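Trulley Kitchen project: progress report to the Ellau Fund

Period covered: up to 18th June
Grant: 2000, paid in one instalment
Spent so far: 1711

Hello again, and thank you for being so patient with me over this one! I know you asked for two sides at most and I did try, but quite a lot has been going on in the kitchen and I'd sooner tell you too much than leave you guessing.

You'll remember that the grant was for turning our old back kitchen at Trulley into somewhere people could come and have a proper breakfast together, with a decent worktop, enough sockets, and crockery that didn't come out of six different cupboards. When I last wrote we had bare plaster and a kettle on a chair. We're a long way past that now.

The worktop and walls

The worktop is in and I love it. We went for white in the end, after a great deal of to-ing and fro-ing (half of us wanted something darker that wouldn't show the crumbs), and it makes the whole place feel bigger. The wall behind it is done in large grey tiles with pale grout. The tiler, from Kopecký, had to come back once to redo a corner, at no extra charge, and was very good-natured about it.

Sockets were the thing people moaned about most in the old kitchen, so we spent more on the electrics than we'd planned and less on the lighting. I think that was the right choice. We used to run the toaster and the urn off one extension lead and take it in turns, and I don't miss it one bit.

Setting the table, or rather the counter

Most of this last stretch has gone on the breakfast things. The idea is that each place gets the same few bits - mug, napkin, saucer, something in a bowl - laid out along the counter so that people can come along and help themselves without having to ask where anything lives. It sounds simple, but we've changed our minds over it more often than over the tiles.
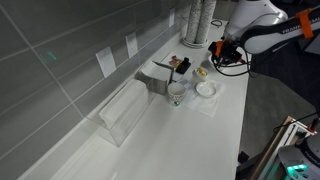 Mug, napkin and saucer by the grey tiles, with a small bowl behind.

We've settled on plain white for the crockery. It came from Clesow, who do seconds at a good price, and I like that if a saucer gets broken we can pick up another and it won't look odd. The saucers are on the small side and one or two people have grumbled that they're no use for toast. They're quite right, so side plates are on the list for next time. The speckled mugs have been far and away the favourite. I'd have bought twice as many if I'd known!

Napkins were a bit of a saga. We started with cloth ones, which looked lovely and made a mountain of washing, and then moved over to paper. I bought a box of 500, and at the rate we're going it should last us through the summer.

The other thing we've been trying out is where the little things go: the small packets, the sauces and so on. At first we put them out loose and they wandered. A tray keeps them together, and it can be lifted off in one go when we wipe down. I'd like a second tray for the far end.

How the sessions are going

We've held 3 trial breakfasts so far. The first was chaos, I won't pretend otherwise, as we had put everything at one end and there was a queue back to the door. For the second we spread things out along the counter, and it went much better. By the third people were pouring their own tea and chatting to whoever was next to them, and that was what we'd put in the application in the first place, so I went home very happy.

Washing up is still the weak spot. The sink is at one end, so whoever is on dishes has to carry everything down past people who are still eating. We're going to try a trolley. If that doesn't help, we may swap the order round so the dirty things end up nearest the taps.

The napkins now stand upright in a grey holder towards the back of the counter, and they're much easier to grab than they were out of the packet.

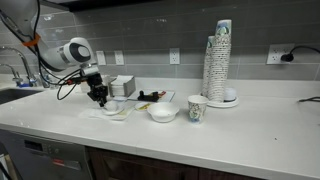 One of our regulars wrote in the comments book that the napkins and mugs were fine where they were, but could the bowls please come further forward, as anyone with a bad shoulder has to stretch across everything else to get to them. It's a fair point, and we'll bring them to the front for the next breakfast and see whether that suits everybody. The same page asked for brown sauce, so that's going on the shopping list too.

Money

Out of the 2000 we have spent 1711, mostly on the worktop, the tiling and the electrics, with the crockery and napkins making up the rest. I'm attaching the receipts separately. What's left is meant for the side plates, the trolley and the second tray, and I'd like your say-so before I order the trolley, as it wasn't in the original budget. A yes or no by email would be plenty.

Still to do

Side plates from Clesow.
Trolley, if you agree.
Labels for the cupboards (I keep promising these).
A second tray for the sauces and packets.
Bowls moved forward before the next breakfast.

I'll send the final figures once the last of the orders has come in. Do come and have breakfast with us if any of you are over this way in June - just let me know beforehand so I can get enough bread in.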